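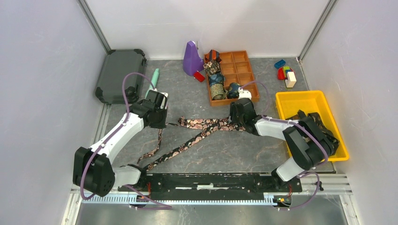

A floral necktie-style strip laid out on a gray surface, with a tray and a yellow bin beside it.

Floral necktie

Reading time: 2 minutes
Print | E-mail

The floral necktie is a long strip of patterned cloth, worn knotted at the collar or, just as happily, tied around a hat, a ponytail or the handle of a bag. It is one of the most cheerful pieces in any wardrobe, and few small things made of cloth carry so much pattern in so little space! Roses are the great favorite, usually in pinks, peaches and creams on a dark ground, where the pale petals stand out beautifully even from across a room.

Parts and shape

A classic tie has a wide front end (the blade), a narrow back end (the tail) and a slim neck section joining the two. The cloth is cut on the bias, at a slant to the weave, so that it stretches a little and springs back after a day in a knot. The long edges are folded to the middle and closed with one slip stitch running down the back. Inside each tip is a small facing called the tipping, which may be cut from the same print or from a plain cloth in the ground color. 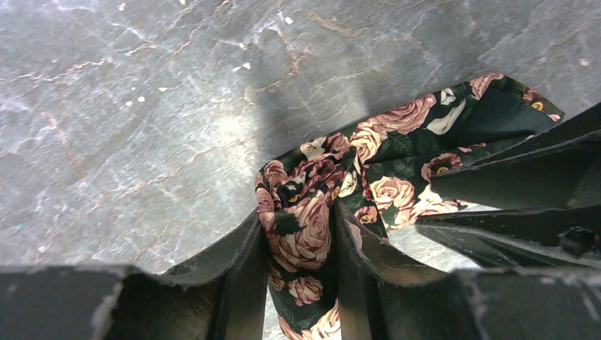 A plain tipping is a lovely detail on a busy print, a quiet patch of color tucked in where only the wearer knows to look. Makers who like a surprise do the opposite and put the flowers inside a plain tie.

Pattern and scale

Prints are sorted by the size of the bloom. Small scattered sprigs read almost as dots once the tie is knotted. Large roses are bolder, and a good cutter will shift the paper pattern around for ages to land a whole flower just below the knot. The Nunitz pattern book of 1828 has 219 floral designs for neckwear, and rose sprays fill page after page of it. Its dark-ground roses were later redrawn by the Gökçe workshop in Nestudgate, with softer leaves and more open petals.

Folding and storage

Ties can be hung, rolled or laid flat. For a flat fold, the tie is spread face down, the tail is brought up to meet the blade, and the doubled strip is folded once more. Rolling starts at the narrow end and is kept loose, as a tight roll leaves ridges in the neck section. A knot should always be undone before the tie is put away. Creases usually drop out overnight on a hanger; stubborn ones can be steamed from a little distance.

See also: Bias cut; Cravat; Slip stitch

Contact | Copyright Skavard Encyclopedia of Dress | Back to top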